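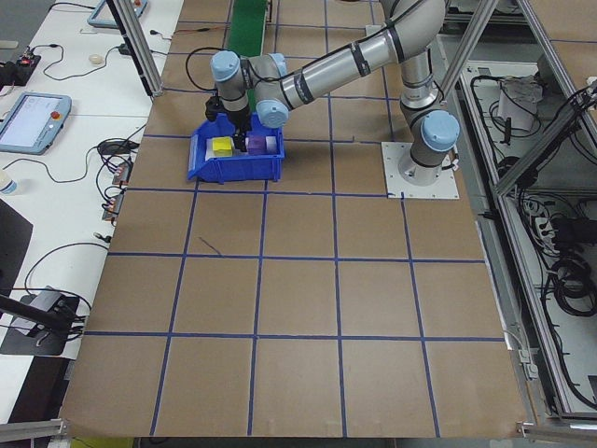
ok so a few of you asked how it's going since the arms came in at work. Long answer, sorry in advance! (1/9)

Background for new people: I do kitting at Breneck. Little parts go into bins, bins go to assembly, repeat until lunch. Before October that was 15 of us, all by hand, and on a good shift I'd get through 269 kits. My wrists can confirm. (2/9)

Now the arms do a chunk of the plain picking and we do the setting up, the checking and the odd stuff they can't handle. I was sure I'd hate it. I hate maybe a third of it. (3/9)

The part I like – my hands don't hurt when I get home. I opened a jar the other night without making a noise like a dying goose. I'm 54, I'll take it. (4/9)

The part I don't like is the quiet. We used to stand across from each other and talk all shift (mostly garbage, mostly about TV) and now I'm at one station and Hawi is way down at the other end. We text. From the same building. (5/9)

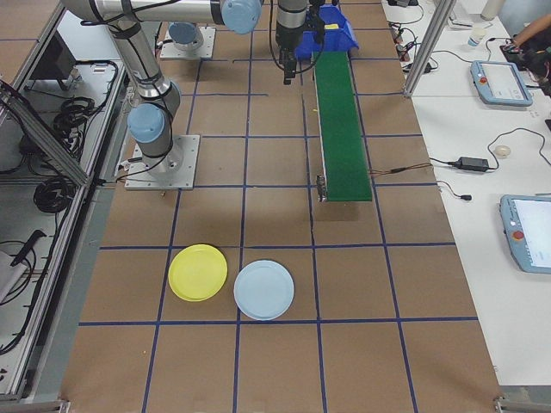

And the teaching takes so much longer than I figured. You bring the gripper over, you lower it a hair, you save the spot, you run it slow, and then you move it over a tiny bit and do the whole thing again. Tove Hjaltested has the patience of a saint for this. I have the patience of me. (6/9)

Pay, because I know you'll ask: we got a bump for doing the pendant training. It's something. It isn't what Weerakoon gives their setup people, and yes, we've all looked. (7/9)

Did anyone lose their job? No layoffs on our floor so far. But two people retired in the spring and their spots never got posted, and I notice that every time I walk past the lockers. The target is 900 kits a shift by next year with the people we've got. Ask me again then. (8/9)

Anyway Hawi Tesfamariam and I are asking for the two end stations to be moved closer together. Supervisor said "put it in writing" so I'm putting it in writing tonight – if anyone's gotten a layout changed at their place, tell me what you wrote! (9/9)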